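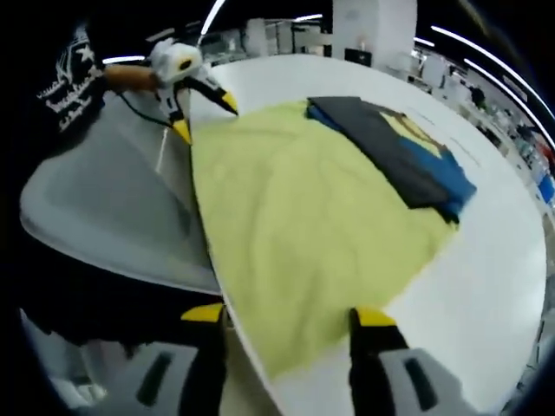
**Do I have to finish the whole set-up in one sitting?**
You can stop after any numbered step and pick it up later, as long as you close out the session on the tablet first.

## Part 3: Getting your Luradel hand grippers ready for cloth work

Okay, the charging is done and both grippers show up in the Votton app, so now we get to the fun part! I wrote this section after setting up my fourth Luradel pair, and by then I'd made pretty much every mistake there is (some of them twice). Cloth is fussier than blocks or cups, so please don't skip the finger check even if you're in a hurry.

### Before you start

You'll want the two hand grippers, both cables, a pair of yellow tips for each gripper, a table you can walk up to easily, and one towel or other soft cloth. Save your nice shirts for later. I started with a big sweatshirt with a drawstring and spent most of a Wednesday fishing the string out of things.

### Fit and check the fingers

1. Turn the gripper off with the switch under the handle. Wait for the small light to go out.
2. Push a yellow tip onto each black finger until you feel it click. If it wobbles, take it off and try again (the left and right tips are the same, so you can't mix them up).
3. Squeeze the trigger slowly, all the way in. The two tips should meet flat. If one crosses over the other, loosen the side screw a quarter turn, line them up, and tighten it again.
4. Let go and watch the fingers open. They should open smoothly and stay there.
5. Do the same on the second gripper.

> **Caution:** Keep your own fingers out of the gap when the power is on. It's a firm pinch, and it will surprise you.

### Sort out the cables

6. Plug each cable in at the gripper end first, then at the hub.
7. Leave a loose loop near the handle so you can twist your wrist without tugging on the plug. I can't say this enough – nearly every dropped connection I've had came from a cable pulled too tight.
8. Reach across the table with both hands and swap sides once. If a cable drags over the cloth, move the hub.

### Match the two hands

9. In the Votton app, open **Pairs** and pick the Vandness cloth profile. It sets the pinch force to 238, and for towels I leave it right there.
10. Hold both grippers over the table with the tips pointing down and tap **Match**. Stay as still as you can until you hear two beeps.
11. If you get one long beep, set the grippers down, wait a moment, and tap **Match** again. On older hubs it can take a few tries.

> **Note:** Error 13 means the app thinks both grippers are the left one. Unplug one, give it a second, plug it back in, and choose **Right** when it asks.

### Your first fold

12. Spread the towel out on the table. A few wrinkles are fine, and I'd even leave some in, because a perfectly smooth towel is harder to pick up.
13. Come in low from the edge with one gripper and pinch a small bit of fabric. Big bites bunch up.
14. Hold that corner, bring the second gripper to the next corner, and pinch there too.
15. Lift both, carry them over to the far side, and let go together. Slow is good here!
16. Tap **Save** if you like it or **Toss** if you don't. I tossed a lot of mine.

The hub holds 600 saved folds before it asks you to move them off. I'd clear it sooner, since mine got sluggish at 558 and the beeps started coming late. The Lacerda storage stick plugs straight into the back and doesn't need any set-up of its own.

When you're finished for the day, tap **Close session**, switch off both grippers, and hang them by the handles so the tips don't rest on anything. Sweep any lint out of the finger joints with a dry brush. Folding stacks of clothes is covered in Part 4.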